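Why Do Shoes Need a Rack?

By Hema Sastry
For readers ages 7 to 10

Shoes go everywhere you go. They walk through grass, step in puddles, and stand on bus floors. When you come home, all of that comes home with you. A shoe rack is a piece of furniture that gives shoes a place to stop before the dirt gets any farther into the house.

What comes in on a shoe?

Look at the bottom of a sneaker. It probably has grooves. The grooves are called the tread, and they help you grip the ground so you don't slip. They also pick things up. Sand, mud, small stones, bits of leaf, and road salt in winter can all get stuck in the tread. When the mud dries, it shrinks and cracks, and little pieces fall off as you walk.

Sand is hard on floors. A grain of sand is a tiny piece of rock. If you step on it and slide your foot, it can leave a scratch. One scratch is too small to notice. After a few years of scratches, a shiny floor looks dull near the door.

Why shoes get damp

Even on a dry day, the inside of a shoe gets damp. Your feet sweat, and feet have a lot of sweat glands. The water soaks into the lining and stays there while the shoe is on.

When you take the shoe off, the water starts to leave. It turns into a gas called water vapor and mixes with the air. This is evaporation. It is the same thing that happens when a puddle disappears from the sidewalk.

Evaporation works faster when air can move. If shoes are in a heap, or shut in a plastic bag, the air around them gets full of water vapor and the drying slows down. Tiny living things called bacteria grow well in damp places, and some of them make the smell you notice in old sneakers.

How a rack is made

A rack has legs and shelves. The shelves are sometimes called tiers. Some racks have solid shelves made of wood or plastic. Others have a row of metal rods with gaps between them.

The gaps do two jobs. Air comes up through them and reaches the bottoms of the shoes. Dirt drops down through them and lands on the floor, where it can be swept up. With a solid shelf, the dirt stays on the shelf until somebody wipes it.

The lowest tier is usually close to the floor. Boots are tall, so they often won't fit between tiers and have to go on top. Flat shoes and sandals can go almost anywhere.

High heels are harder to store on rods. A thin heel can slip through a gap, so people hook the heel over a rod and let the shoe hang a little.

Where to put it

Most families put the rack near the door they use most. It should stand against a wall, out of the way of the door when it swings open.

My neighbor Prakash Varma kept his in a bedroom closet for years. Everyone in his house had to carry their shoes down the hall, and most of them didn't. In February he moved the rack beside the front door.
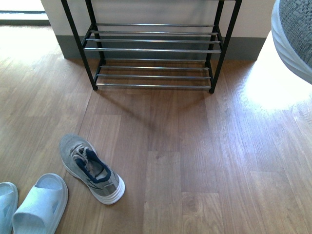
A rack needs cleaning too. The easiest time is when all the shoes are off it. Wipe each rod with a damp cloth, then with a dry one. Sweep under the bottom tier and along the baseboard – that is the strip at the bottom of the wall, and dust likes to collect there. Ask an adult before you move the rack, as metal feet can scratch a floor if they are dragged.

Before you put a muddy shoe away, let the mud dry. Wet mud smears. Dry mud can be knocked off outside by banging the soles together, and an old toothbrush will get the rest out of the tread.

Try it yourself

You need 2 old cotton socks the same size, some water, and a plastic bag.

Wet both socks and squeeze them out. Hang one over the back of a chair. Put the other in the bag and close it. Leave them until the next day, then feel each one. Which sock is drier? Where did the water go? Look inside the bag for drops.

Words to know

Tread: the pattern of grooves on the bottom of a shoe.
Evaporation: when a liquid turns into a gas and goes into the air.
Tier: one level of a rack or shelf.
Baseboard: a strip that covers the bottom of a wall, where it meets the floor.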